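Rewiring the Trailer Lighting on a Farm Trailer: Project Report
Level 3 Vehicle Electrics, Brirkomdale College

1. Background

The trailer belongs to Hovland, a small farm on the Onby road. It is a flat twin-axle trailer used for hay and fence posts, and it is towed by an old pickup with a seven-pin socket. When we got it, the left indicator flashed at double speed and both tail lamps went dim whenever the brakes were pressed. The right-hand number plate lamp did not work at all.

Our task was to find the faults, draw a wiring diagram for the trailer as it stood, and then replace the loom. No diagram existed. Somebody had repaired it at least twice with household flex, so the colours could not be trusted.

2. Fault finding

We started on the Wednesday with the plug. The cover was cracked and pin 3, the earth return, was green with corrosion. With the multimeter on the ohms range we measured 67 ohms between pin 3 and the chassis, where there should be almost nothing. That explained the dim tail lamps. With a poor earth the current finds its way back through the other bulbs, and they all glow weakly.

The fast indicator was a separate fault. The bulb in the left lamp was the wrong wattage and its holder was loose.

After this we drew the existing circuit on squared paper, one wire at a time, with the tester clipped to each pin in turn. It took most of a morning. Two wires went nowhere – they had been cut and taped back inside the drawbar.
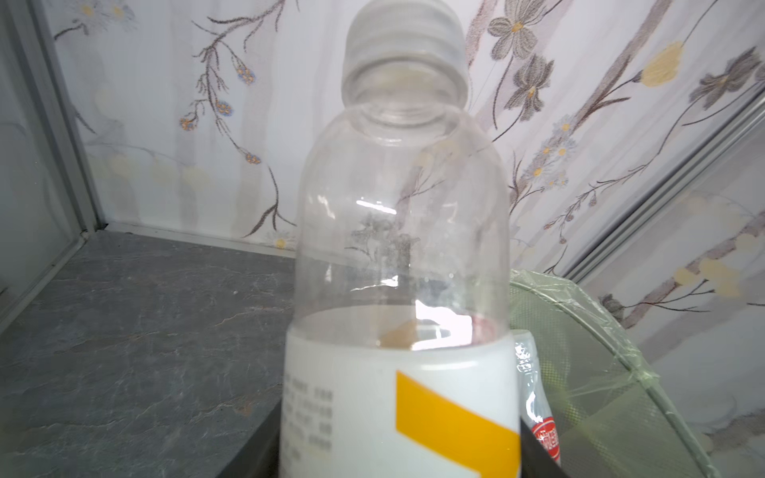 Roswitha Imhof: I would have put a new earth wire straight to each lamp and not relied on the chassis at all. Painted steel and rusty bolts will give you the same trouble again in a few winters.

We took this advice and changed the plan. The first drawing used the chassis as the return for both rear lamps. The second has a white earth wire from pin 3 to each lamp cluster, with one extra strap to the chassis near the coupling.

3. The new loom

Seven-core cable was run from the plug to a junction box in the middle of the rear crossmember. From the box, short lengths go left and right. Trinh Chu drew the final diagram and labelled both ends of every core with numbered sleeves, matching the pin numbers on the plug.

The cable is held with P-clips along the inside of the chassis rail. Where it passes through the crossmember we fitted rubber grommets. The crimped joints were covered with heat-shrink, and the box was packed with grease before the lid went on.

The parts came from Hungate. They sent a five-core cable first, and waiting for the right one held us up.
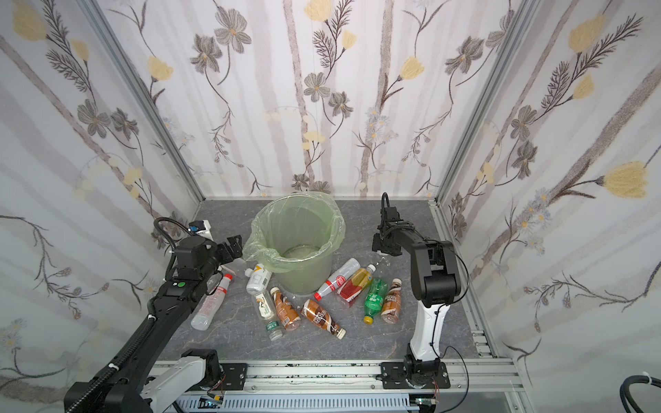 Figure 2. Bin, bottles and the two arms.

4. Testing

Each circuit was switched on by itself and then together with the others. The resistance from pin 3 to the earth terminal in each lamp was now too low for our meter to show a steady figure. The tail lamps stay bright with the brakes on, and both indicators flash at the same speed.

The fog lamp still comes on late when the switch is pressed. We think this is in the pickup, as it works at once from a bench battery. We did not have the pickup for long enough to check its socket.

5. What we would change

The junction box should have gone higher up, away from the spray off the wheels. We also cut the left-hand cable too short and had to join it. The final diagram is in the back of the project folder, and a copy has gone to Hovland with the trailer.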